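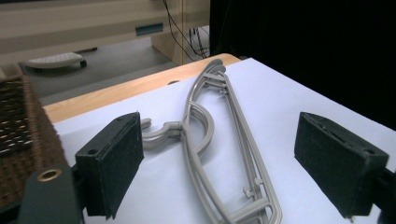 Do hangers go back to the shop with the clothes they came on?
They stay with us. Take the garment off at the sorting table, put the hanger aside, and send the garment down folded.

Agudelo Clothing Exchange
Minutes of the sorting group, Sep 13, 2021
Chair: Zoila Muñoz. Minutes: Manikandan Rodrigues.

1. Minutes of the last meeting
Agreed, with one correction. The rail was bought from Buller and not from Mimero.

2. Hangers
The question at the head of these minutes was asked again by two new members and will go on the notice by the door. Stock stands at 400 after the clear-out. Plastic ones with strap pegs are to be kept for dresses and vests. Wire ones go for scrap. Zoila asked that cracked hooks be thrown away at once and not put back in the box. Agreed.

3. Sorting table
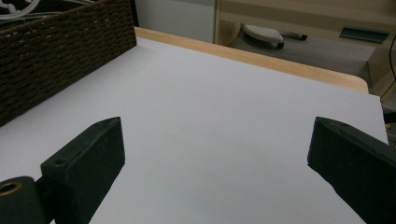

Pale knitwear picks up marks from bare wood, and we had three complaints about this in April. The table is to be covered before anything light is put down on it. White covering is preferred as dirt shows up on it. It need not reach the very edge, and a strip of wood left showing along one side is fine. The woven basket can stand on top of the covering, in the corner, so long as the middle is left clear for folding. Manikandan will look into the cost of a longer roll from Basach.

4. Basket
There was some discussion about what the basket is for. Small items only: belts, gloves, scarves. Socks in pairs may go in if tied together. It is to be emptied at the end of each session by whoever locks up.

5. Money
Balance £173. Zoila has still to be paid back for labels and string. She will bring the receipts next time.

6. Any other business
The cupboard key sticks. Manikandan to try some oil on it before we ask for a new lock.
Coats will be taken from next month. They need the wide wooden hangers, which are on the top shelf behind the spare bags.

Next meeting in the same room, date to be sent round by Manikandan.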